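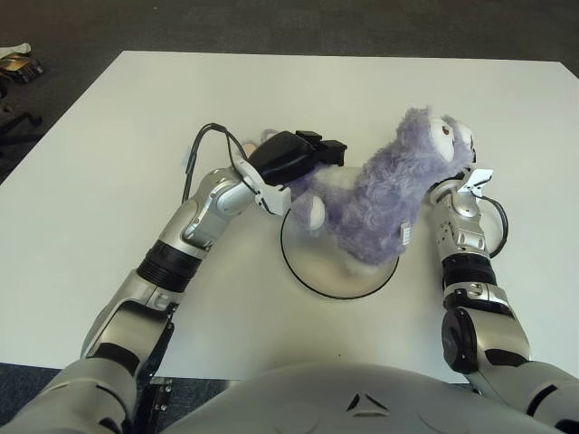 *Figure 7. Purple plush toy on a white table, gripped at one end.*

## 4. Ring Assembly: Ropes, Turnbuckles and Canvas

This section applies to the Arano touring ring as supplied to member promotions. The frame and boards must be complete, and signed off by the ring supervisor, before any step below is started. For hall bookings at Desthorpe, read this section together with the venue's loading rules.

### 4.1 Fitting the padding and canvas

1. Sweep the boards and check that no bolt head or splinter stands above the surface.
2. Lay the foam sheets edge to edge, starting from the corner marked A. Do not overlap them.
3. Tape each join along its full length.
4. Unroll the canvas from the A–B side. Two people should pull it across together, one at each corner.
5. Lace the canvas beneath the frame, working from the middle of each side towards the corners.
6. Walk the whole surface in soft shoes. Any fold that can be felt underfoot must be pulled out and the lacing tightened again.

**Note:** A new canvas will slacken during its first show. Check the lacing at the interval.

### 4.2 Hanging the ropes

1. Attach the turnbuckles to all four posts, opened to their full length.
2. Hang the bottom rope first, then the middle, then the top.
3. Take up the slack one corner at a time, giving each turnbuckle the same number of turns.
4. Measure the sag at the centre of each side using the gauge (part 217).
5. Fit the corner pads and fasten the straps behind the post.

**Caution:** Never stand in line with a rope while it is being tightened. Gloves and eye protection are required for all crew within the barrier. 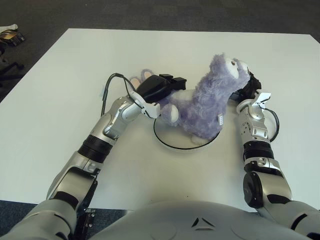
### 4.3 Testing before use

The ring supervisor carries out the rope test in person. It may not be passed to a performer or to venue staff.

1. Lean on each rope at its centre with full body weight, then release slowly.
2. Run the ropes in both directions at half speed.
3. Listen at each post for knocking. If any is heard, clear the ring and tighten the base bolts.
4. Take one flat fall in the centre of the ring and one near each corner. Report any hard spot.
5. Enter the result in the ring log, with the time and the supervisor's initials.

If a rope fails any part of the test, it must be taken down and labelled. Spare ropes are held in crate 100, and spare turnbuckles in crate 200.

### 4.4 Barriers and ringside mats

Mats are laid on all four sides after the test. Leave the steps until last. The timekeeper's table stands on the hard camera side, with a clear route behind it for the doctor.

Questions about this section should be sent to Rania Hamdy, Ring Operations. Requests for replacement parts should go to Jui-lin Tsai at the Stornon store, quoting form 1296.

*Section last revised April 21, 2024.*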